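Sorting the Shared Table: Segundo Flores on Toy Kitchen Sets

Segundo Flores keeps the play kitchen stock for Urkport, a toy-lending service that sends boxed sets to preschools and family centers. The current list runs to 351 pieces. Each one has a line in a spreadsheet that Flores calls Moffat, after the street where he started it. We spoke at his worktable on 2025-09-12, with most of a kitchen set laid out between us.

The first subject was plates. Flores does not store them by color, although most of the people who borrow the sets assume he does.

"Color is the last column in the sheet," he said. "The first is outline. Oval, round, square. The second is the longest side. A plate goes in the box flat or it goes in on edge, and the longest side decides that. After that you can talk about pink and green."

He applies the same order to cups. A cup with a handle takes more room than its opening suggests, and the handle is the part that catches when a child pulls something from the bottom of the box. Flores packs handled cups with the handle toward the middle. Small food pieces go inside the cups, one to a cup.

"A strawberry by itself in a box will travel," he said. "It ends up under the divider and the school reports it missing. Put it in a cup and it stays with the cup. I write it on the card that way, cup with strawberry, one line."
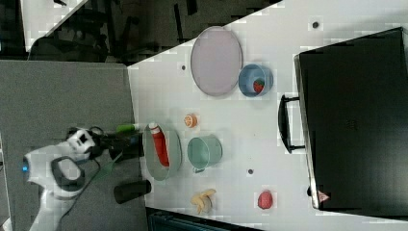 What belongs with what

The card is the part of the system Flores has revised most often. The early version listed pieces in alphabetical order, which put the banana beside the bottle and the plates near the end. Teachers checking a box at the end of a loan had to go through the whole card for every item they picked up. The present version, introduced in March, is divided by use: things to serve on, things to cook with, things to drink from or measure with, and food.

Food is the longest section and the one with the most disputes. An orange may be a half or a slice, and the two are separate lines. Fruit that could be read as either a peach or an apple is entered as "round fruit, red."

"I had one school return an apple and mark the peach missing, and another return a peach and mark the apple missing," Flores said. "It was the same mold. I changed the card."

The sauce bottle is listed under food and not under cookware, a decision he described as practical. Children set it on the plate with the meal. If the card follows what children do, the check at the end goes faster. He gave the time for a full check of one box as 8 minutes with the new card and 30 with the old one. Those are his own timings, made with a kitchen clock.

Cookware was added to the sets later, from a second supplier, Stelance. The frying pan and the colander are the awkward pieces. The colander's two handles extend its length, and its holes collect crumbs and modeling clay. Flores washes it separately with a bottle brush and leaves it upside down on a towel overnight. The slotted spatula gets the same treatment.

"The pan is simple to clean and hard to pack," he said. "The colander is the reverse. If I could have one without the other I would take the pan."

He lays everything out before a box is closed. The layout has no fixed pattern, and he prefers it that way. Rows make it easy to see that a row is full, he said, but they also lead people to move a piece over to fill a gap and lose track of where it came from. With the pieces spread apart, each one is picked up, read off against the card and put down again.

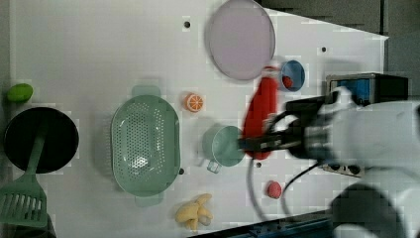
Cookware and toy food on the white tabletop, with the colander, frying pan and slotted spatula at left.

The white surface matters to him more than its size. He worked for two years on a patterned cloth and found that green pieces were the ones most often left behind, the lime in particular. On white, the piece he still misses is the inside of a white-lined bowl, where something small and pale can sit unnoticed. A red item in the same bowl gives no trouble.

Flores is now preparing a smaller set under the name Flirnetti, intended for home loans. It will have 2 plates and no colander. The banana is undecided. The bunch takes up as much space as three other fruits, and the single one is often mistaken by adults for a piece that has come loose from it.

"I have both on the list for now," he said. "I will try the box with the bunch first and see if the lid closes."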